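Spare room is a dumping ground, where do I even start?

Posted by brendaf_618 in Home & Tidying

Hi all! We moved to Lernstead in July and the back room has become the place where everything without a home gets dropped. I have a desk, a folding table, and stuff on and under both. Kitchen things, kid cups, paperwork, bags of fabric I swear I'll sew one day. I'd like to use the desk for work again, but every time I go in there I move three things around and walk out. Do I buy shelves first or clear first? My budget is $37, so please be gentle.
Brenda Farías

2 replies

Annelies Verstraete
Clear first! I bought shelves first and all I got was a mess with shelves in it (Sotarden ones, 29 bucks each, and I still resent them). What worked for me was picking one surface and being really stubborn about it. I picked the desk. Anything that belongs in the kitchen goes on the folding table, anything made of cloth goes in a bin underneath the desk, and paper stays put until last, or you'll sit down and read it all. I know I would.

Mine's still in the middle of it, so don't go thinking I'm some kind of expert. 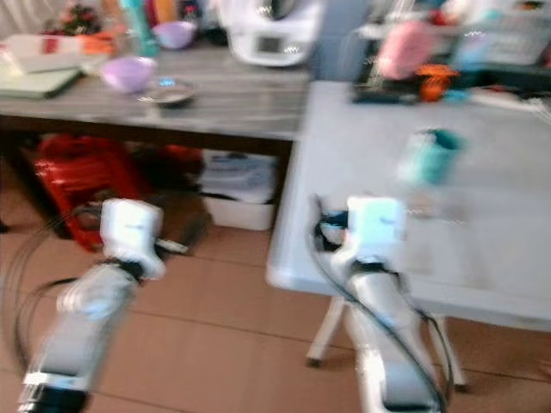 The bowls are my weak spot. I love a lavender bowl and I keep finding more of them, and they never make it back to the cupboard if there's a flat spot closer. So now I do one trip to the kitchen before dinner, whatever fits in my arms, and I don't let myself set anything new down on the way back. The big appliances I do separately, when I've got both hands free and the counter's wiped. It's slow but the desk is getting there, I can see wood grain again!

Oh, and keep the folding table up until the very end. I put mine away too early once and everything went on the floor.

zapata_attic
Just box it all and write the month on the lid. If you haven't opened it in a year, donate it. Worked for my garage. Get the cheap bins, the lids all crack anyway.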